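Stores and Receiving Clerk (part-time)
Employer: Fuleseck
Location: Hafstein Building, Clovmont
Hours: 3 days a week, day shift
Start: June

Fuleseck runs shared work buildings with offices, benches and storage that companies rent by the month. We are hiring a clerk for the stores room and loading dock at the Hafstein Building.

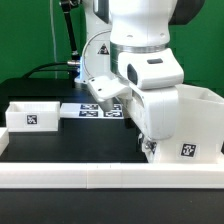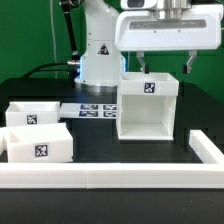
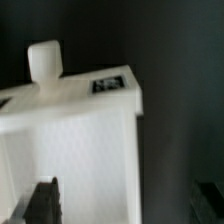
Hafstein Building, Clovmont. Last picture: white plastic block with a peg, close up.

About the job

The stores room is on the ground floor next to the dock. Everything that arrives for the building comes through it, from envelopes to pallets. The clerk signs for deliveries, checks them against the packing slip, enters them in the system and lets the tenant know. Outgoing shipments go the other way: the tenant fills in a request, and the clerk packs or checks the box, prints the label and has it ready for pickup.

We also keep a stock of shared supplies that tenants can draw on and pay for at the end of the month. This includes tape, cartons, gloves, wipes, fasteners, printer paper, batteries and cleaning products. The clerk keeps the shelves filled, writes down what goes out and places the reorders.

There are 182 lockers in the building. The clerk hands out keys, keeps the key list up to date and checks lockers when a tenant moves out.

This is a position for one person. You will share the dock with the building technician, who covers receiving on your days off, so clear notes matter. We have had trouble in the past with packages signed for and not entered, and we want someone who does both at the same time.

What you will do

Receive, check and log deliveries
Report damaged or missing items to the carrier and the tenant on the day they arrive
Move goods with a hand truck or pallet jack
Pack and label outgoing shipments, including some international ones
Keep supply shelves stocked and labeled
Count stock once a month and explain differences
Issue and collect locker keys
Keep the dock floor clear and the recycling cage sorted
Answer the stores phone and email
Cover the front desk at lunch when asked

Deliveries are heaviest in the morning. Afternoons are mostly packing, shelving and paperwork. The last carrier pickup is at 4:30 p.m., and the shift does not end until it has gone.

What we need from you

High school diploma or equivalent
Some experience in a stockroom, mailroom, warehouse, shop or similar setting
Able to lift 60 pounds and be on your feet most of the shift
Comfortable with a computer. We use a stock program called Ganenier. You do not need to know it already, but you should be able to use a spreadsheet without help
Neat handwriting, since the dock log is still kept on paper as well
Able to read and follow safety labels and storage instructions
Permission to work in the United States

Useful but not required

Forklift certificate
Experience filling in customs forms
Training in shipping batteries or chemicals
A second language

If you have the right experience from unpaid work or a family business, count it and tell us where it was. Gaps in your work history will not be held against you.

Pay and conditions

The job is paid by the hour. The rate depends on experience and will be given to you in writing before the interview, so please do not hold back an application because it is not listed. Hours over the scheduled shift are paid and must be agreed to ahead of time.

Part-time staff get paid sick leave from the first day and paid vacation in proportion to their hours. We supply safety shoes, gloves and a winter jacket for the dock. Parking is free behind the building and there is a covered bike rack by the side door. The bus stops across the street.

The three workdays are fixed when you are hired. One of them has to be Friday, when most tenants ship. The other two can be discussed. We cannot offer remote work for this job, and we do not expect it to become full-time this year.

The first 3 months are a trial period. You will spend the first two weeks working next to the technician and will not be left alone on the dock until you both agree you are ready. There is a review at the end of the trial period and one each year after that.

The workplace

The dock door is open for much of the day, so the receiving area is cold in winter and warm in summer. The stores room itself is heated and has a desk. The building has an elevator and step-free entry from the parking lot. The shelving goes above head height and a rolling ladder is used to reach it. If you would need changes to do this job, tell us and we will look at what can be done.

Some tenants keep their work private. Staff are asked not to take pictures in tenant areas or talk about what is in a shipment with anyone except the tenant it belongs to. You will sign an agreement about this when you start.

How to apply

Send a resume and a few lines about why the job suits you. One page in total is enough. Put "Stores Clerk" in the subject line and say which days you could work. You can also leave a paper application at the Hafstein front desk in an envelope marked for Steinar Dalsgaard, building manager.

We will read applications as they come in and may fill the position before June. Everyone who applies will get an answer. Interviews take place at the building, last less than an hour and include a walk through the dock and a short task checking a delivery against a packing slip. We ask for two references after the interview, and we will not call your current employer without your permission.

Questions about the work itself can go to Steinar Dalsgaard through the front desk. Please ask for stores hiring. No agencies, please.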